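Ivmont Shared Kitchen: Refrigerator and Food Storage FAQ

These answers apply to all members and day users of the Ivmont kitchen. Questions not covered here go to Annunziata Serra at the front office.

Who can store food in the shared refrigerators?

Any member with a current storage agreement. Day users may store items during their booking only and must remove them before they check out. Day users who need overnight storage can buy a one-night pass at the office before 5 p.m.

What temperature are the refrigerators set to?

The setpoint is 37°F. The allowed range is 34°F to 40°F. The freezer setpoint is 0°F. Members should not change either setting. If the display reads above 40°F and the door has been closed for 17 minutes, report it to the office and do not load anything further.

Why does the display sometimes show a higher number than my own thermometer?

The display sensor measures air near the return vent. A probe placed in liquid responds more slowly and shows something closer to food temperature. After a door opening the two readings will differ for a while. For your own records, use the liquid reading and write down the time next to it.

How should containers be labeled?

Each container needs the member name, the contents, the date it was prepared and the discard date. Use the removable labels from the drawer by the hand sink. Masking tape is not accepted, as it comes off in humid air. Unlabeled containers are moved to the bottom shelf and discarded at the next cleaning.

How long can prepared food stay in the refrigerator?

Seven days at 41°F or below, counting the day of preparation as day one. Some items have a shorter limit set by your own food safety plan. The shorter limit applies.

Can I put hot food directly in the refrigerator?

No. Cool it first. Food must go from 135°F to 70°F within two hours and reach 41°F within the next four. Use shallow pans, an ice bath or the blast chiller. Stockpots must be divided before cooling.

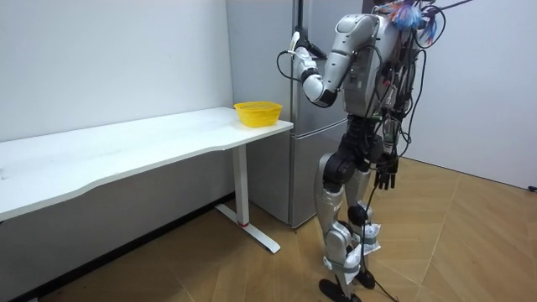
The tall gray refrigerator and the long white table.

Where do raw meat and fish go?

On the lowest shelf, in a container with a solid bottom and raised sides. Ready-to-eat food goes on the upper shelves. Produce that has not been washed goes below produce that has.

How much space does each member get?

One shelf per agreement. A second shelf can be added if one is free. The maximum load is 8 sheet pans per shelf. Leave two inches between the load and the back wall so that air can circulate. Blocked vents are the most common cause of warm spots.

What happens during a power failure?

Keep the doors closed. A closed refrigerator will hold a safe temperature for up to four hours. Thaís Godoy logs the start time and checks product temperatures when power returns. Perishable food that has been above 41°F for more than four hours is discarded, and so is anything for which the time cannot be established.

When are the refrigerators cleaned?

Shelves are wiped down daily after closing. A full clean-out takes place once a month. In August there are two, owing to the higher summer load. Notices are posted on the door a week ahead.

Is stored food covered by the kitchen's insurance?

No. Members carry their own spoilage coverage. The office can supply a copy of the temperature log for a claim. Send the request to Arlindo Siqueira with your member number and the dates needed.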